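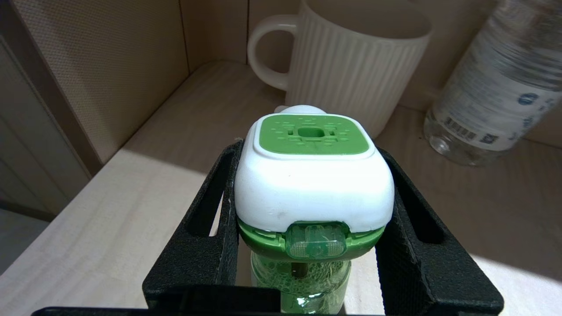
Plug-in liquid vaporizer, white housing.

From: Ross Crichton
To: Trastano residents list
Date: 15th April
Subject: Re: Mosquitoes, again

Jeanie Hepburn wrote:

> Last summer we gave up on the back porch by the end of June. It
> was worst at dusk and worst on the side facing the drainage ditch.
> The Prullska contractor wants $200 per yard per visit to fog, and
> he says he would need to come back all season. Before I sign up,
> is anyone else on the creek side doing this? Would it help if
> several of us went in together? Also, do the plug-ins do anything
> or am I wasting my money on refills?
>
> Jeanie

Jeanie,

We had the fogging done two years ago and I would not pay for it again. It knocked down whatever was flying that evening. We had mosquitoes on the porch again within the week. If the water they breed in is still there, you are paying for a short break.

I would look at the water first. Eggs to biting adults can take as little as a week in hot weather, so anything that holds water longer than that is worth tipping out. At our place it was the saucers under the planters, a tarp over the firewood, and the corrugated pipe on the end of the downspout. The pipe was the bad one. Each ridge holds a little water even when the pipe looks like it is draining. I swapped it for a smooth one, 10 feet long, and gave it more slope.

Gutters next. Ours had a low spot over the garage where leaves packed in. You can't see it from the ground. Alasdair Rutherford has a tall ladder and has lent it out before.

The ditch is a separate problem. It belongs to the county from the Mrema Road culvert down to the creek, and we aren't supposed to dig in it. I called in the fall about the silt at the culvert and was given a work order but no date. It would help if more people called. Give them the culvert location and say the water is standing between rains.
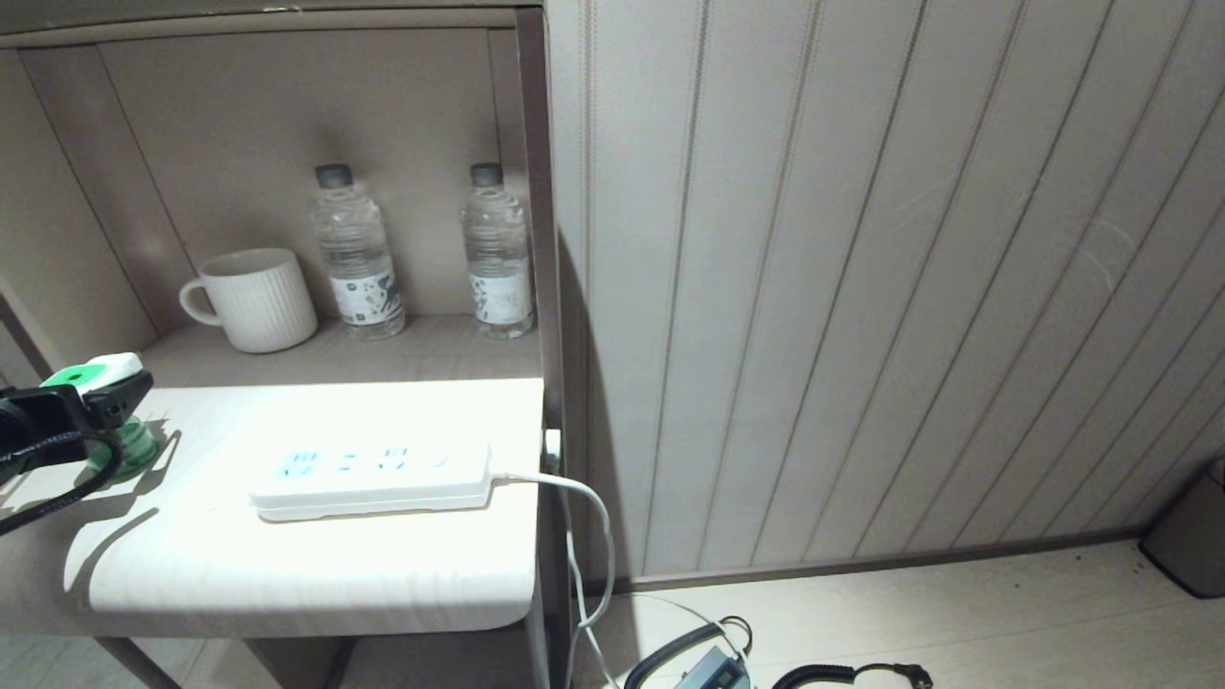
On plug-ins, they can help in a closed bedroom with decent screens. On a porch I would save the refills. Follow the label on room size and on children and pets, and keep fish tanks in mind too. Outdoors a plain box fan has done more for us than anything we bought. Mosquitoes are weak fliers and they don't like the moving air. Put it low, where your ankles are.

Check the screens as well. Standard mesh is 18 by 16, and it works fine until there is a gap at the corner. Ruairi Moncrieff redid all of his last spring and may still have part of a roll.

For rain barrels, use the Bti dunks. They go by surface area, so a quarter of one is plenty for a barrel. I have a pack open and can drop a couple off.

If people want to walk the ditch together and write down where it holds water, I can do an evening in early May. Reply to me and not the whole list, please. Last time we ended up with 19 messages about parking.

Ross
lot 10, creek side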